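Wrist camera pose is off after a gripper swap in my two-arm sim cell

Tilla

Hi all, I look after the simulated twin of our two-arm cell (the project is called Pritport), and last Friday I swapped the gripper model on both arms. The old one was a Ravn with shorter fingers. Arms came up fine, joints move fine, no warnings in the log. But when I command a grasp point the fingers land to one side of it, and the miss is worse when the wrist is rolled. With the old gripper I never had this.

I don't want to fudge an offset into the planner and then find out next month that the real cell needs a different one, so I'd like to find the actual cause. I started with the wrist camera, fingers open and nothing between them.

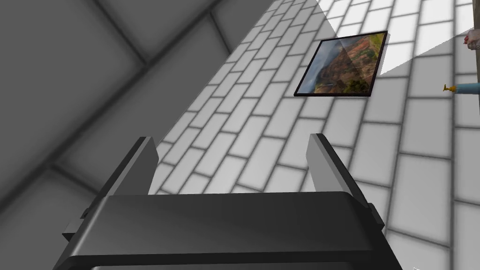 Wrist view with the fingers open, tiled wall and the landscape picture behind.

What I've tried so far:

1. Reloaded the gripper file from scratch and checked the units. It's all in millimeters, and the tool length reads 483 from flange to camera target, same as the datasheet.

2. Drove into a plain corner with only tile in view, so I could look at the fingers against something boring. They look about even to me, but my eye isn't a measuring tool!
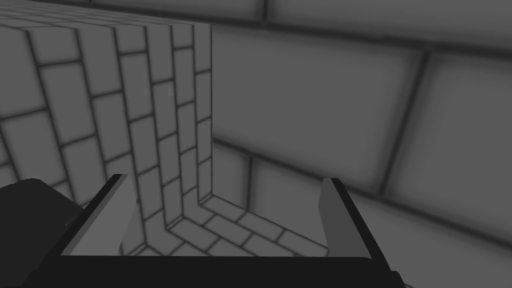 3. Turned off collision padding, in case the planner was nudging the arm away from the walls. No change at all.

4. Went back to the overview camera, the one that looks out over the body and both arms, to compare the two sides.

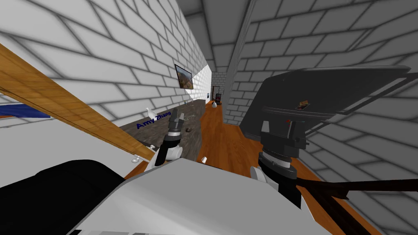 The tool frame on each arm is supposed to sit right between the fingertips, and that's the part I'm no longer sure about. I drew the axes for both and stared at them for most of an afternoon. For the left arm I've been using the "Amy Zhang" lettering on the dark gray countertop as my target, aiming at one letter and rolling the wrist over it. The right arm works over by the big gray panel and I haven't found anything as handy to aim at there. Is there a proper way to do this check, or is everybody just eyeballing letters like me?

Marek_cell4

Have you tried restarting it? Ours did this after an update and a clean restart fixed it. Also check the license server, it does weird stuff.

Henryk Nowakowski

A miss that changes with wrist roll is nearly always the tool frame being off to the side of the roll axis. I'd leave the planner alone and look at the gripper file first.

Open it and find the fixed joint between the flange and the palm. Plenty of gripper models are drawn with the origin at a corner of the mounting plate, and if you bring one in with a zero offset the whole hand shifts sideways. On a Nanovbridge import I had 11 mm of it, and it took me two evenings to spot.

To check, pick one point on something flat and put the tool frame right over it, approach axis square to the surface. 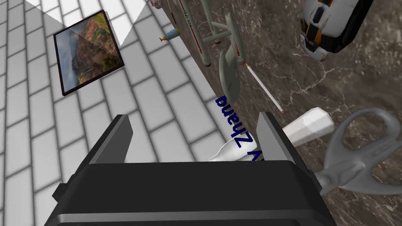
Then roll the wrist in steps of 90 degrees and write down where the tool point lands each time. Use the midpoint of the fingertips from the mesh for this – if you use the tool frame itself you'll just be reading back the number you typed in. Four readings that make a little circle mean a sideways offset, and the radius of the circle is how much. Put that into the fixed joint and run it again.

Your letter trick is fine, by the way, as long as you use the same spot on the same letter. For the right arm, drop a small marker in the sim and delete it later.

One more thing: if the camera is attached to the palm, it moved along with it, so redo the camera pose afterward. I did mine in the wrong order and got to do it twice.

Tilla

Thank you Henryk!! It was a circle. Left arm is fixed, doing the right one after lunch, then the cameras.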